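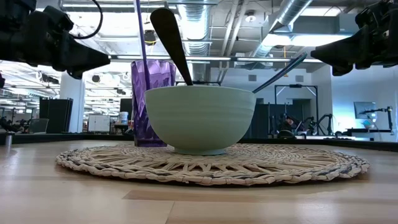

**1/9** Rastuden is issuing this thread to inform partners of a fault in the two-arm tableware work at our Lomulholm site. No person was hurt. Work on the affected station stopped on Monday and has not resumed.

**2/9** The fault occurred at run 1,213 of the current series. The left arm was lifting a spoon out of a bowl when its gripper opened without a command. The spoon fell back against the rim, and the arm went on with the rest of its motion as if it were still holding something.

**3/9** The operator pressed the stop button. Both arms should have halted together. The left arm halted at once. The right arm continued toward the bowl and came to rest only when its own force limit was reached. We consider this second failure the more serious of the two.

**4/9** The unplanned opening has been traced to a worn connector on the left gripper cable. When the arm was raised and turned inward, the signal dropped for a moment and the gripper returned to its default state, which was open. The default has been changed to hold.

**5/9** The late stop had a separate cause. After a software update in December, the right arm was left out of the shared stop group used by Biro, our station controller. The physical button was tested after that update, but with one arm powered at a time. That test did not meet our own procedure.

**6/9** Güven Erdem, who leads station safety, has reviewed the logs for all 2,316 runs on this setup, including those recorded before the current series. Brief signal drops were found in 781 of them. Most lasted too short a time to move the gripper. Those runs have been withdrawn from the shared set until each one has been checked.

**7/9** Partners who downloaded the tableware set should not use the copy they have. A corrected list of runs will be sent to the contact named on each agreement. Teams working with the Ocampo release are not affected, as it was recorded on other hardware.

**8/9** Before work resumes, the gripper cables on both arms will be replaced and rerouted. The stop test will be carried out with both arms powered and moving, and repeated by a second operator. Until then, the arms at this station may be powered only for inspection.

**9/9** The full report will be posted to the partner page once the cable supplier has returned its findings. Questions about withdrawn runs should go to the Lomulholm data desk, with the run numbers included in the message.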